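Ticket 1652
Product: Stoko practice timer and metronome, desktop
Opened by: Yulan Xu
Status: Closed, workaround given
Opened: 11/4/20

Summary
Session bell does not sound at the end of a sitting when the metronome was used earlier in the same session. Log shows the bell as played.

Report from customer
I use Stoko for guitar practice in the morning. My routine is set up as one session with three blocks: 11 minutes of silent sitting, then scales with the metronome, then a second sitting of 11 minutes. The bell rings at the end of the first sitting. It does not ring at the end of the second one. I only notice when I open my eyes and the timer has gone past zero. This started after the September update. Before that the same routine worked every day. I have reinstalled once and it made no difference. Volume is up and other programs make sound normally. I play through a Niltard audio interface with headphones.

Support, first reply
Thank you for the details. Please try the following and tell us the result of each.
1. Run the routine with the interface unplugged and the computer speakers on.
2. Run it with the interface plugged in, but skip the scales block.
3. Send the session log from Help > Export Log after a run where the bell fails.

Customer
1. Bell rings both times on the speakers.
2. Bell rings both times on the Niltard.
3. Log attached. It has 292 lines. I see "bell played" near the bottom but I did not hear anything.

Support
The log is useful. The metronome opens the interface on output 3/4 when it starts. The bell uses whichever output was opened last, so after the scales block it also goes to 3/4. Your headphones are on 1/2. The metronome click reaches you because the Niltard mixer is copying it to both pairs, but that copy is switched off when the metronome stops. On the speakers there is only one pair, so the fault doesn't show.

Please go to Settings > Audio > Bell Output and change "Automatic" to "1/2". Then quit and restart Stoko. Closing the window is not enough, it keeps running in the tray.

Customer
Done. First run after restart, bell rang both times. Second run, it rang, but very faint at the end of the second sitting.

Support
Check Bell Fade under the same menu. If it is set above 1000 ms the bell loses most of its attack. The September update changed the default for new installs, and your reinstall will have picked that up. Set it to 0 and try again.

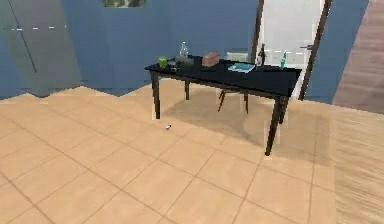 Customer
Bell Fade was at 1000 exactly. I set it to 0 and the bell is now the same loudness each time. I have one more question, about the focus picture in the second sitting. I rest my eyes on the green apple at the left end of the black table. Can it stay up after the bell? It closes as soon as the timer stops and the jump to the main window is a bit sudden when I am about to pick up the guitar again.

Support
Yes. Settings > Display > Keep Focus Picture, set to "Until dismissed". Any key closes it. Note that this setting is stored per routine, so if you make a copy of the routine you need to set it again.

Customer
Works. I also tried the longer routine by Sirker (the one from the shared library with the fingerpicking block) and the bell rings there too. You can close this.

Internal note
Reproduced on our own Niltard unit with Bell Output on Automatic. Not reproduced on the Wongsuwan interface, where the metronome opens 1/2 first. Bug filed for the output selection. Workaround is to set Bell Output by hand and restart. Help page for Bell Fade still shows the old default and needs to be changed.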